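Widad Smadi walks fast and talks faster. We have half an hour before her bus back to Calgate and she wants to get the whole thing in.

"Ask me anything, just keep moving," she says.

She's been writing about small roads for 16 years. Mostly letters at first. To the paper, to the district, to whoever had an address. Now it's a newsletter, a thousand readers, goes out when she has time. The road she keeps coming back to is the old one out toward Nidport. Dust, dirt, a strip of paving that's half gone.

Why that one?

"Because I learned to drive on it. Badly." She laughs. "And because people have stopped seeing it. They say oh, that's just a dirt road. Look down! There's paving. Someone laid that in lines, stone by stone."

Her friend Adebayo Okeke joins us at the tea stand. He used to lay block for a living and still bends down to look at every joint. Widad says you can't take him anywhere.

"The dust is what gets you," he says. "You can't tell where the stones end. You sweep a bit, there's more. Sweep again, more." He'd like to see the edges dug out before anyone talks about new material. Widad wants it fixed whole, edge to edge, same surface all the way over.

They've been having this argument since Febuary at least.

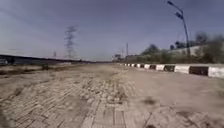

I ask what a driver should do in the meantime. Adebayo doesn't wait.

"Slow down. Pick the smooth side. Don't go half and half, one wheel on the stones and one off, you'll feel it in your teeth."

Widad, over him: "And on a bike, get off and walk. I mean it. I went down there once, skinned both hands."

The black and white curb is the part they agree on. Both want it kept. Repainted, cleaned, whatever, but kept. "At night that's your road," Adebayo says. "You follow the white bits." Widad thinks a repaint could be done in a weekend if somebody bought the paint. She's priced it. She wont tell me the number, says it changes every time she calls.

And the bank behind it, all the green? She softens a little.

"Leave it alone. Leave the shrubs. Everybody wants to clear things. The roots are holding that slope up, or that's what I tell people." Adebayo makes a face. He'd trim it, a bit, near the curb. She pretends not to hear.

A survey was promised. A firm called Civus was going to come out and measure, then it was going to be Chukwu, then the phone calls dried up. Widad has 5 emails printed and folded in her bag, soft at the creases. She reads me one out loud, standing, tea in the other hand. It says the matter is being reviewed.

"Reviewed," she says. "By who? From where? Come and stand on it."

Has anything she's written ever got a road fixed? Long pause, for her.

"One drain cover. In Calgate. I wrote four pages on that drain cover." Adebayo says they were good pages. He has them somewhere.

Bus is early. She's already got her ticket out, still talking, something about gravel, how she'd rather have honest dirt than cheap gravel that ends up in the ditch. Adebayo shouts that gravel's fine if you roll it properly. She shouts back from the step that it isnt.

The next newsletter is on paving stones. Adebayo is writing half of it, he tells me, though she hasn't agreed to that yet.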